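Should a church speak up about politics overseas?
Posted by Lisura, October 19, 2019

Our congregation has supported a small sister church overseas for 17 years. We send $800 each December and a few of us write letters. This year their government shut down some newspapers, and people in our home group want our church to sign a public statement about it. Others say our job is to pray and preach and leave the rest alone. I lean towards the second view, but Micah 6:8 keeps bothering me. Has anyone's church had to decide something like this, and how did you go about it?
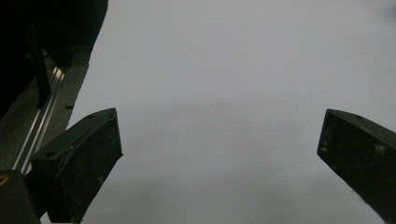 Tresent
We had the same argument five years back. Start by asking the sister church what they want. Ours wrote back and asked us not to sign anything, as they have to live there and we don't. A statement with their name near it could have brought trouble to their door. We wrote privately to our own MP instead and left the church's name off it.

On the Bible side, I don't think Paul settles it. He didn't campaign against Rome, but he did claim his rights as a citizen in Acts 22 and again in Acts 25. The prophets spoke to kings quite bluntly. Romans 13 tells us to respect rulers – it doesn't say a ruler can't be told he has done wrong. I'd read those chapters together in your home group before you vote on anything. Give it more than one night. Ours took three and we still didn't all agree at the end.

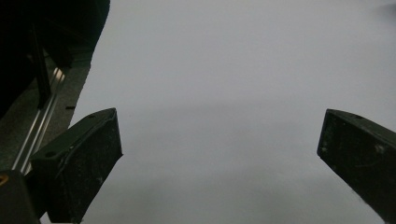 Rungrueang
Pray. Governments come and go. 1 Tim 2:1-2.

Bestside
I'd go along with most of what Tresent said, but check your denomination's rules as well. In ours a single congregation can't put out a statement in the church's name without going through the regional office, and that took 15 weeks. Members can sign whatever they like as private people. That might be the simplest way through for you, and anyone who would sooner stay out of it isn't dragged in. I'd keep the December gift separate from all this too.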